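Kitchen corner, March

Quick one this month, the shop is upside down and I'm typing between deliveries.

Island or table? We get asked this every single week. If your kitchen is under 2 good strides from counter to wall, go table. An island needs walking room on all sides and most of the ones we're asked to price don't have it. Tape it out on the floor first. Leave the tape for 7 days, cook around it, open the dishwasher, open the oven. You'll know. 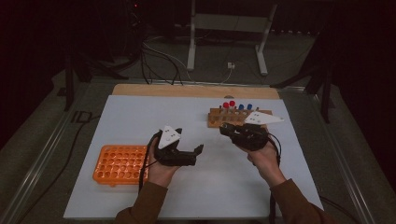

Both hands busy over a white board.

Stools next. Backless ones tuck under and dissappear, great in a small room, not so great for a long Sunday lunch. Measure from the floor to the underside of the top, then come see us with that number. The Ronmont stool is back in stock in oak and in black. The Stenden is not, sorry, supplier keeps moving the date.

Worktops: a reader wrote in about rings on her oiled beech. Light sand with the grain, wipe, thin coat of oil, leave overnight, do it again. Thin! Everybody puts on too much and then it stays sticky.
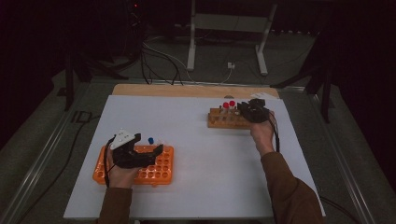
Armelle Vidal

Lighting over the table. Hang the pendant lower than feels right, 30 inches above the top is a good start, and put it on a dimmer. One big shade beats a row of little ones over a round table, imo.

Prices. The Le Goff extending table with both leaves is $2,697 until the end of the month, delivery included in town. Floor model only has one small scratch on on the leg, ask Florian Royer if you want a deal on that.

Next issue: pantry shelves, and Blandine Arnaud on painting old cabinets without taking the doors off. Send questions to the shop before then please, by noon if you want a same day answer.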